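Home Day Trips Food Shops & Makers About Me

Filed under: Out & About, Kitchen Nerdery

9 min read

So I finally got to go to the Stallex open day! I've been trying to get in for two years running (the first time I missed the sign-up, the second time I had the flu) and when the email came through in September I may have yelled loud enough to bring the dog in from the yard.

If you don't know them, Stallex makes baking pans and trays. Sheet pans, roasting pans, the long skinny ones you see in bakery windows. You've probably eaten off something they made without knowing it, because most of what they do goes to bakeries and school kitchens and never sees a store shelf. The plant is in Rokside, past the grain elevator, and once a year in October they open it up on a Saturday and let regular people walk through in safety glasses.

Getting there first. The drive from Crenshaw is pretty, but do not trust your phone on the last stretch. Mine sent me down a gravel road to somebody's pond. Stay on the county road until you see the water tower and turn left there. Parking is in the field across from the loading docks, and it was soggy, so wear real shoes. I wore canvas sneakers and I regretted it before I'd even reached the check-in table.

They give you a sticker with a tour number and a pair of glasses, and then you wait in the break room with coffee and these very good cardamom rolls. I had two and then one for the road. The rolls were baked on their own pans, of course, and there was a stack of them cooling by the window so you could see how the bottoms came out. Even brown all the way across! I have been fighting my oven over that for years.

Our guide was Aivar Butkienė, who runs the press line and has a great big voice, thank goodness, because it is LOUD in there. They hand out foam earplugs at the door and then you spend the whole tour taking one out to hear and jamming it back in. Aivar started on the night shift sweeping up trimmings and has worked nearly every station since, so whatever you asked, there was a story attached.

The tour starts where the metal starts. It comes in on coils as tall as I am, and the first machine just unrolls it and flattens out the curl. I could have stood there for an hour. There's something about watching a thing get flat. From there it's cut into blanks, which are plain rectangles with the corners nipped off, and those go to the presses.

The main press is called Flestau. I thought that was the maker's name, but no, it's the name of the village where the owner's grandmother grew up, and somebody painted it on the side in curly green letters back when the press was installed. Flestau comes down once and a flat sheet is a pan. One hit! You feel it in your knees. A little boy in our group clapped every single time, and after a while so did the rest of us.

Then comes the part I'd never thought about at all, the rims. On a cheap pan the edge is just folded over and that's the end of it. At Stallex they roll it around a steel wire, all the way around, and then it goes through a second set of rollers to close it up tight. Aivar passed around one with a wire and one without and had us try to twist them. I could bend the plain one with my bare hands (and I can't open a pickle jar). The wired one didn't budge. So that's why my sheet pans go BANG in the oven and warp up on one corner, and my mother's never did.

I asked about dark pans and light pans, because I've read so much conflicting advice. The answer was pretty simple. Dark ones brown faster on the bottom, so drop your oven temperature a bit or pull things early. Light ones are more forgiving with cookies. Aivar uses dark for pizza and roasted potatoes and light for everything sweet, and I've decided to just copy that and stop reading about it.

After the presses we went through washing and drying (hot, steamy, smelled like a swimming pool) and then the coating room, which you only see through a window. Style 421 is the one they've made the longest, a half-size tray with a rolled rim, and it's still the best seller. There were racks and racks of them. The bakeries apparently get very upset if anything about it changes. A few years back they moved the stamp from one end to the other and the phone rang all week.

The last stop was my favorite, and it's the least fancy room in the building. It's where they check everything. Each tray gets set down on a flat table and somebody presses on the corners, 4 quick taps, and if it rocks it goes in the reject bin. They let us try. I passed one that had a wobble and got corrected very kindly. You have to listen more than look, it's a tiny tick sound, and once you've heard it you can't stop hearing it.

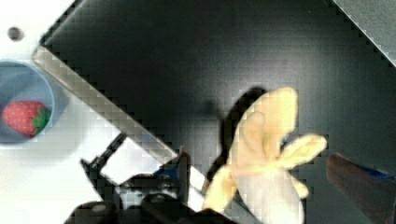
I came home and tapped the corners of every pan I own, and I'm sorry to say that most of them tick. The only quiet one is an old roaster from a yard sale. My husband asked what on earth I was doing and then he started tapping too, so now it's a household hobby.

Back to the day, though. The tour lets out into the seconds shop, and this is really why half the people come, let's admit it. Everything in there has something a little wrong with it, a scratch or a smudge in the coating or a stamp that's crooked, and the prices are silly low. Bring cash. There's a card reader but it was sulking and the line for it went out the door. I bought a pair of half sheets, a loaf pan for my sister, and one style 558, which is a wide shallow thing meant for focaccia. I don't make focaccia. I guess I do now!

One tip: the big stuff goes fast. By noon the roasting pans were down to the dented ones, and a lady ahead of me had a hand truck. A hand truck! She'd clearly done this before. I'd sign up for the first tour slot of the morning if you can get it, and shop right after.

There was lunch too, from a chili stand set up by the high school band parents, with cornbread in (you guessed it) Stallex pans. The chili was mild, the cornbread was terrific, and the trombones played the same three songs over and over while we ate on hay bales. I sat with a retired baker from Crenshaw who still has trays from his first shop and told me never to scrub them bare, just hot water and a rag while they're warm, and dry them in the oven with the heat off. I've been doing it since and the half sheets look great.

A few practical things, since people always ask me. The tour is free but you have to sign up by email. Kids are fine if they can stand the noise, and strollers have to stay in the break room. There are stairs up to the coating window, but they'll take you around by the freight elevator if you ask at check-in. Restrooms are next to the break room and there's nothing further in, so go before you start. No open-toed shoes, they do check.

I've already put my name down for next fall, and I'm bringing my sister, who got jealous the minute she saw the loaf pan.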